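Gripper trials at Brelham: garden tools get their turn

The arm team at Brelham has spent this autumn on something many of us have wanted to see for ages: a proper side-by-side trial of two-finger grippers on ordinary household things. We started in September with kitchen bits and bobs, moved on to the contents of a desk drawer, and have now got to the garden shed. It's been our favourite round by miles!

Two grippers are in the running. The Tresta has broad, padded fingers and a gentle close, and it did beautifully with mugs and sponges. The Fitzsimmons is slimmer, with fingers that taper towards the ends, and it suits anything that has to be picked out from among its neighbours. Both go on the same arm, with the same wrist camera and the same Bovley controller, so swapping over takes very little time (a coffee's worth, if Delphine is doing it).

Garden tools are a lovely test. A hand fork looks simple until you try to lift one out from under another. The handle is round and wants to roll, the weight is all up at one end, and the tines catch on whatever is next to them. We planned 1,000 picks for the round, split evenly between the two grippers, and by 10th November we had logged 788 of them. The plan is to finish the rest before anybody is allowed to change the finger pads again. You know who you are.
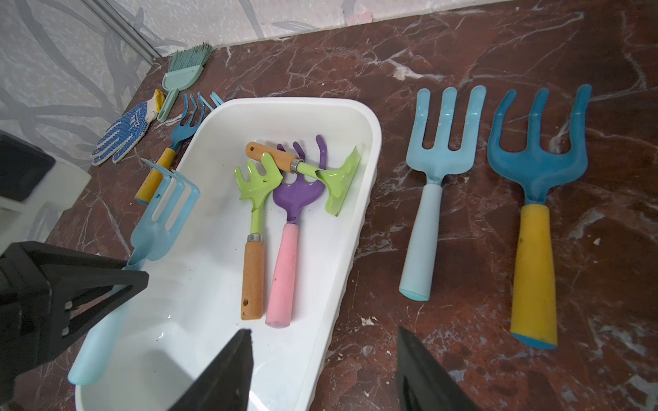 Wrist camera view of the tray, with one rake lying across a fork and another rake.

Esperanza Whitfield has been going through the wrist footage and is very taken with the crossed handles. Picking the top tool first sounds obvious, but the controller has to work out which one is on top, and bright colours help it less than we'd hoped. Her new grasp planner looks at where the handles cross before it chooses a spot to close on. Early runs look really promising, and we'd love to try it on both grippers before the round ends.

Delphine Pruitt is setting up the next batch and would welcome spare hand tools, especially old ones with chunky or oddly shaped handles. Please leave them in the crate by the lab door with your name on if you want them back.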